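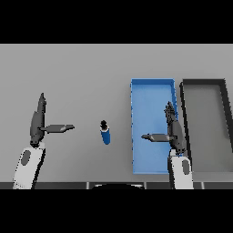
Wornembridge Robotics Club – summer progress report
To: Clifford Dufour, Dirarov Fund
From: Ilze Luik
17/08/2020

Sorry this is short, we are in the middle of the second round of runs.

Where we are: everything still in the simulator. Two-arm setup finished in July, two trays, blue and black. Task for the teams is the same as in the plan – pick up the small blue bottle, put it in the blue tray, then get it across to the black one using the other arm. Sounds easy. Isn't yet.

Runs so far: 1,434 logged, 1,305 usable. The rest were thrown out, mostly a bad start position file that In-ho Moon has now fixed. Last 200 runs were all on the new grip settings. 56 of those got the bottle into the black tray. Low, but in June we had none.

Main problem is the handoff. Arms get in each others way over the blue tray and the bottle tips. Hae-won Tak is trying a slower approach with the right arm waiting further back. Looks better, too early for numbers.

Students: two teams, both still going. Sheldon Gosselin took over the Clakby team and has them writing thier own start positions now, which saves me a lot of evenings.

Money: computer time is under budget. Travel not touched. Would like to move part of travel to a second graphics card – need a yes from you before we order.

Next: handoff working by the Solís meet, then random bottle positions. Write-up from each team after that, one page.

Full run log on request, its long.

Ilze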